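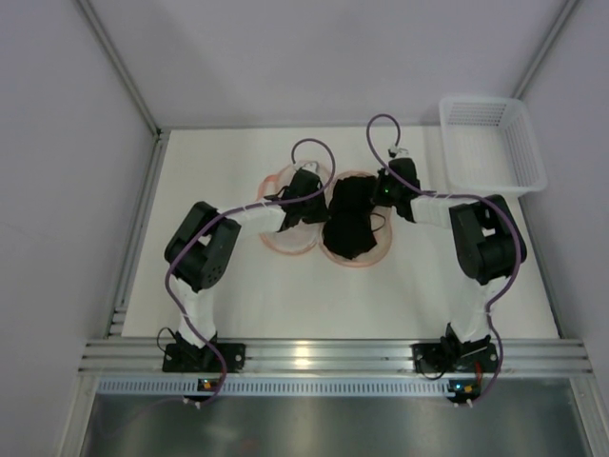
Trarkinex - Two-Arm Cell, Gripper and Camera Trials
Minutes of the review meeting, 7 October 2023

Present: Afaf Karaki (chair), Omar Atallah, Sakda Petchrat, Lama Nassar (minutes)
Apologies: Qusai Khalaf. He sent written comments on item 3.

1. Minutes of the last meeting

Accepted with one correction. In item 4 the words "left controller" should be "right controller". Lama has changed it in the shared folder.

The action on the spare power supply is still open. Sakda has asked the supplier again and received a delivery date in March, but it is not confirmed in writing.

2. Fingertips: Stostus against Portela

Omar presented the results of the soft cloth task. The black cloth has to be picked from one round container and placed in the other one, with both arms free to help. The Stostus tips are the narrow ones which we had from the start. The Portela tips are wider and have a soft pad.

The Stostus tips take hold of a single fold more easily, and this matters when the cloth is bunched together. The Portela tips often take two or three layers at the same time. The cloth is moved, but it comes down as a lump and the second arm cannot find an edge to pull.

Against this, the Portela tips drop the cloth less often once they have closed. Omar counted 16 drops for Portela and 23 for Stostus, over the same number of attempts. Afaf asked if the attempts were made with the same closing force. Omar said that the force was the same in the setting, but he has not measured it at the tip. It was agreed that the two numbers should not go in the report before this is measured.

Sakda raised the question of wear. The narrow tips now have small chips and scratches on the sloping sides. He does not think that it changes the grip on thick cloth, but a rough edge could catch on thin or sheer material. The set in use has done 2,961 closings according to the log. We wrote in the plan that tips would be checked at 2,000, and this check was missed. Lama will put a reminder in the log sheet.

Action: Omar to measure closing force at the tip for both types.
Action: Sakda to smooth one pair of Stostus tips and keep one pair as it is, so that they can be compared.

3. Wrist camera

Qusai's comments were read by Lama. He is in favour of keeping the wrist cameras on both arms. His main argument is that the overhead picture gives the position of the cloth well but gives very little about the folds. When the cloth is all black, the fixed camera sees it almost as one dark shape. Near to it, the wrist camera can find a thin strap or a place where the material is more open, and the arm then has something to aim at.

Omar agreed in general but said that the fingers take a large part of the lower picture. At the moment of closing, the place we most want to see is behind them. He would like to try the camera tilted a little further up. Sakda was not sure, as the cable loop above the gripper is already tall and he does not want it pulled tight when the wrist turns. He will look at the cable first.

There was some discussion about exposure. The white table is very bright near the container and the cloth goes nearly to full black, so the automatic setting moves up and down during the approach. Afaf proposed a fixed exposure, chosen for the cloth, and to accept that the table is too bright. No one was against it.

Action: Qusai to set a fixed exposure and repeat the short test.
Action: Sakda to check the cable length before any change of the tilt.

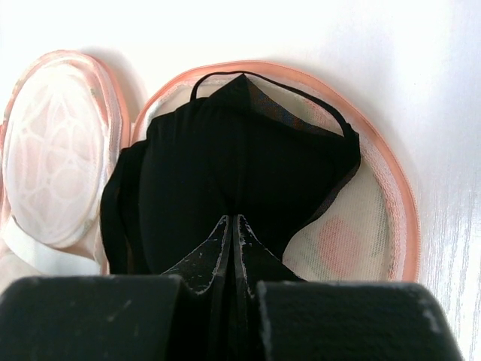

4. Controller

We still have the Clurkness controller on the right arm and the older one on the left. Lama reported that the two arms do not start at exactly the same moment when they receive a common command. The delay is small, and for placing in the container it makes no difference. For holding the cloth between the two grippers it does, because one side pulls before the other.

Afaf prefers to have the same controller on both arms before we compare anything more. Omar would prefer to finish the fingertip trial first, as otherwise the old results cannot be used together with the new ones. After discussion it was decided to follow Omar's order. The left controller will be changed when item 2 is closed.

Action: Lama to write down the present settings of both controllers.

5. Any other business

Sakda asked that the cell is left with both arms in the rest position at the end of the day. He has found them over the table two times.

Omar asked for a second kind of cloth, lighter in colour. Afaf will see what the budget allows.

6. Next meeting

The date will be sent by Lama after the force measurements are ready.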